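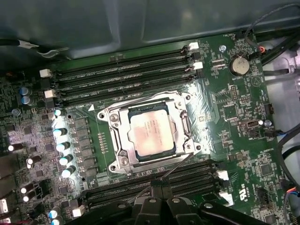 2021-09-26, shared workshop, bench 2

RAM job is moving again! Spent most of the morning on the approach path for the lower memory bank, and I'm really happy with how the arm (still answering to Mulcahy) comes in now. The old server board is a good practice target for this: four slots above the socket, another bank below it, and white latches at the slot ends that stand out nicely against the green. I've been using the metal bracket around the CPU as the reference for everything, as it's big and square and gives the detector plenty of edge to grab. The silver-topped capacitors left of the socket are less friendly. They throw bright glare, so I've masked that whole patch out in Werska and the false hits have dropped right off.

Numbers before I forget them. Jaw opening for the approach is 67 on the Moder controller's scale. Descent speed 107. Anything faster and the wrist bracket starts humming, and I don't trust the printed part with that yet. The log has 694 poses in it now, all saved to the workshop drive under Bekunow.

Colour thresholds for the latches are still fussy. White is easy, the black ones vanish into the slots, so for now I only look for white and work out the rest from the slot spacing. Bit of a cheat, but it's a lovely quick one and I got it running before lunch.

Fingertips: the black ones are a touch wide for working between neighbouring slots. I want to print a narrower pair with a flat inside face and maybe a strip of bike tube glued on – grippy, cheap, and there's a whole box of the stuff under the bench.

To do
Re-zero the wrist after tightening the grub screw
Move the lamp to the other side and see what it does to the glare
Narrow fingertips, grey filament, slow print
Check the cable run near the gripper so it can't snag
Try the same path on the upper bank

If anyone uses the arm before I'm back, please leave the case where it is. It's lined up with the tape marks and I'd love to start from the same spot.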